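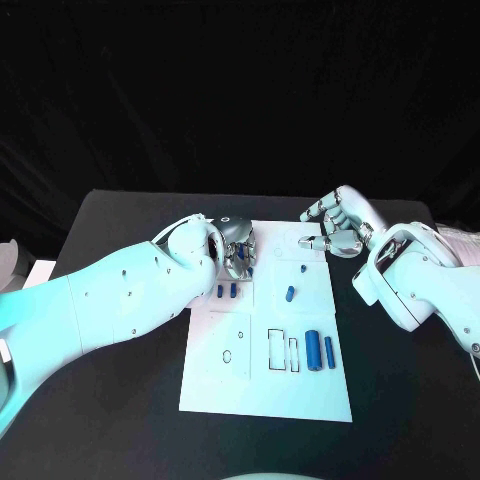 Declan Hegarty wanted to know why you'd go to the trouble of steering a robot by remote when you could write the program once and be done with it. Fair question, and I get it so often that it's now the first one on the page.

## Why not just write a program?

For one part that always lands in the same spot, go ahead and write one! The trouble starts when the pieces turn up tipped over or facing the wrong way. A person sorts that out without thinking, and I'd much prefer to record a person doing it a lot of times than try to put it into code. I did try, back in February. I got nine pages in and gave up.

## What's the board for?

It's our practice task at Trindico. White board, blue pieces, outlines that match the pieces. Some stand up and some lie down, so the fingers have to come in differently for each one. I like it because anyone can see what "done" means, and because a new driver gets the idea in a minute or so.

## Do I need to be good at video games?

Nope. It might help with the first hour (my thumbs are hopeless and I still passed). Slow, steady people tend to do well. The most common mistake is speeding up right before letting go of a piece — please don't.

## By hand or by remote, which is better?

Depends what you're after. Moving the arms by hand is great for big motions like reaching over or backing away, and you feel it right away when you're pushing on something. For finger work I go remote every time. My own hands stay out of the camera view, too, and that matters a lot for us because the recordings are what the robot learns from.

## How many demonstrations does it take?

More than you'd like. Our set for the board is at 1088 right now, and I wouldn't call it finished. For a quick test of a new layout I start with 12 and look at them before anybody records more. Bad habits show up early.

## What if I drop a piece in the middle of a run?

Keep going if you can still reach it. Pick it up, place it, carry on. A clean recovery is worth keeping! If it rolls off the table, stop and mark the run as failed. Don't lean in and put it back while you're recording.

## Can I use both arms at once?

You can, but get comfortable with one first. Park the other up off the board with the fingers open and leave it alone. Most people are ready to mix the two after five sessions or so, though Peadar Hegarty took to it on his second and was a bit smug about it.

## Do different drivers confuse the robot?

A little. I grab short pegs from the top, and other people come in from the side. Some variety is fine, but write your name in the log so I can sort the runs later if something looks odd.

## Where do I sign up?

Put your name on the Billeleck sheet and pick a morning slot. I'm usually in by 9, and the first session is just practice, nothing gets saved.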